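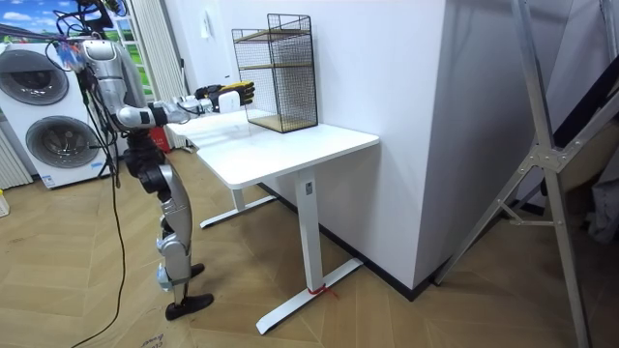
The Neltberg desk with the Aliyu mesh shelf, robot arm over the top.

Neltberg electric standing desk, used as a work table for a humanoid robot

My rating: three stars of five. As an office desk I would give four. The missing stars are for one evening in September, when the desk went up by itself under the robot's hand, and for what I learned afterwards about the safety stop.

I have to say first what kind of buyer I am, because most reviews of this desk are from people who sit at it with a laptop. I teach a humanoid robot to pick up small things and put them on a shelf. For this I need a table which changes height, so that the robot practises at more than one level. Industrial lift tables are good but very expensive, and they are ugly for a room where one also has a washing machine and dryer. I bought the Neltberg second-hand in Barkura for 200 dollars, with all screws and the printed manual. I paid it myself and have no connection to the company.

The good parts

The frame is better than I expected at this price. The white top has rounded corners, which I did not care about when I bought it, but now I do. A robot hand coming a little too low meets a soft shape and slides, where a square edge would catch a finger. The feet are long and flat and they stand well on the parquet. I did not have to put anything under them.

The manual gives 100 kg as the maximum load. I never put anything near to this on it. There is the Aliyu mesh shelf with its three boards, pushed back against the wall, and whatever the robot is working with on that day. The desk lifts this without any change in sound. Its highest position is 122 cm, measured from the floor to the upper side of the top, and I can confirm it with my own tape.

The stiffness is fine at low and middle height. At full height the front of the top moves a bit when the hand presses on it. For a person typing it would be nothing. For a robot which has learned where the surface is, it is a small annoyance, and I now do the precise work lower.

Assembly took me one afternoon alone. Turning the desk onto its feet is a job for two persons and I should have waited for the second.

What went wrong

It was after seven o'clock. The robot (it is a Vurico, an older one, silver, walking type) was standing at the desk and reaching forward with one arm toward the shelf. I was sitting at my computer on the other side of the room. The hand was low, very near to the surface, as it has to be when it takes a flat object.

I heard the motor of the desk. My first thought was that I had touched something on my side, but the desk is not connected with my computer in any way. Then I saw the top come up and touch the hand from below. It did not stop. It took the hand with it, and the forearm, and the elbow started to bend in a way I had not seen before. The fingers, which are black with yellow parts and are the most expensive thing in this room, were pressed between the rising top and the lower shelf board, at the place where they had just started to enter.

I have an emergency stop for the robot and I pressed it. This was the wrong button. The arm lost its power and became heavy, and the desk continued to push. The robot leaned back, one foot behind the other, and I ran to the wall and pulled the plug of the desk. Only then was it quiet.

The damage was one bent fingertip cover and a scratch inside the shelf. I repaired the first with a part from my drawer. Nobody was hurt, and my own hand was not there, but it is there often. I put objects back on that desk many times in one session.

Why the desk started

I needed two evenings to find it. The control panel of the Neltberg is a touch type, mounted under the front edge. It has an up key, a down key and memory keys. A memory key needs only one touch, and then the desk travels the full way alone. On my desk the highest position was stored by the previous owner and I had never deleted it.

The robot has a thick bundle of cables at the shoulder and one long black cable which goes down to the floor. When the robot moved its weight forward, this long cable came against the panel. I could repeat it with the robot switched off and the arm tied away: I laid the cable on the panel, pushed it lightly, and in most attempts nothing happened, but when I held the connector with my other hand the desk went up nearly every time. I believe the panel reacts to the metal shield in the cable. I am not an electrical engineer and I may be wrong in the details. It is certain that a cable can start it.

There is a lock function. It is in the manual on the second-last page: hold the down key until the display shows a lock. But the lock is forgotten when the desk loses power, and as I switch off everything at the wall each night, my desk was unlocked each morning.

Why the desk did not stop

This part is more serious in my opinion. The seller and the manual both speak of anti-collision. I had tested it on the first day, by putting a wooden stool under the edge and driving down. The desk stopped and went back a little, exactly as promised. I was satisfied, and I did not test upward.

The function works by feeling the load on the motor. A wooden stool is hard and gives a sudden load. The arm of the Vurico was in a soft mode, where it gives way when something pushes it. We use this mode so that it is safe for people. The desk pushed, the arm gave way politely, and the desk felt only a slow small load, as if somebody had put down a bag. So the safety feature of the robot made the safety feature of the desk blind. Each of the two did what its manual says.

Later I measured it with a bathroom scale pressed against a firm cushion. With the cushion the desk travelled much further before it stopped than with the stool, and once on the way up it did not stop at all until I took my cushion out. There is a sensitivity setting with three levels, and mine was on the lowest. On the highest level it is better, but then the desk also stops sometimes for no reason when the shelf is on it.

I wrote to Neltberg. The answer came after a few days and was friendly. They said that the desk is intended for office use, that the panel must be kept free from objects, and that the anti-collision is a help and does not replace supervision. I can't say this is false. I would still like to see the sentence about the lock being forgotten printed near the front of the manual.

What I changed

I unplugged the touch panel and put in the simple one with two mechanical buttons, which has the same connector. It moves only while a finger holds it, and it has no memory keys. For me this was the most important change, and I think families with small children could also consider it.

The power for the desk now goes through the same emergency stop as the robot. With one red button both are dead. Before, I had thought of the desk as furniture. Any thing with a motor inside the reach of the robot must be on that button.

The height is changed only when the arm is completely away from the top. I set the height, take out the desk plug, and then start the robot. It is one more step in the routine and I have forgotten it 2 times already, so the shared button stays.

The long cable is now guided behind the robot when it works at this side. It doesn't always remain there, I must look at it again after the robot has taken some steps.

About the shelf, shortly

The Aliyu is a black wire mesh frame with light wooden boards. It is light, cheap and very practical, but the fine mesh is difficult for some depth cameras, which see it sometimes as a wall and sometimes as air. I don't take away points for this, it was made for kitchens. The boards lie in the frame without screws, and this was lucky: when the hand was pressed against the lower one, the board could lift. With a screwed shelf I would be writing about a broken hand.

Would I buy it again

For an office, yes, with the mechanical panel. Set the sensitivity to high and delete the stored heights if you take it from another owner.

For a robot, also yes, but only if you are ready to change the panel and the power as I did. If you want to use it directly from the box, take a table with a hand crank. It is slower, and your arm will be tired, but it can't start alone. I have seen a crank frame offered second-hand in Barkura at the same price as mine, and if it is still there next month I will maybe take it for the second place in the room.

One question to other owners: does your lock also disappear after a power cut, or is it only the older control box? Mine has a grey sticker on the bottom side and no version number that I could find.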